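Home | Syllabus | Handouts | Readings | Contact
Print this page | E-mail this page

Unit 2: Record Keeping for Home-Educated Students
Instructor: Wondimu Tsegaye

2.1 Terms

An attendance log records the days on which instruction took place. A work log records what was done on those days. The two are kept apart -- a day may count toward attendance with only a short entry in the work log.

A portfolio is a selection from the work log, with samples attached. It is read by an outside evaluator, so each sample needs a subject, a grade level and a date.

2.2 Counting days

Rules differ by state. Some set a number of days, some a number of hours, and some set neither. Check the current statute before choosing a form. In the Stadness worksheet, the family logged 121 days by the end of the second term. Field trips were entered under the subject they served. 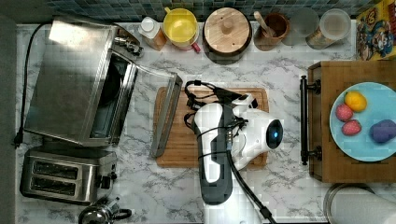
Hours are harder to total than days. Reading aloud to two children at once is entered once for each child, on separate sheets. Practical subjects are logged by skill: measuring, following written steps, reading a dial.

2.3 Samples

Keep early, middle and late work in each subject. A set of 48 pages is enough for most evaluators. Do not recopy a page to make it neater. Corrections should stay visible.

Reading for next session: Vogler, chapter 2, and the Sundqvist handout on transcripts. Bring one blank log sheet.

Previous | Next | Top of page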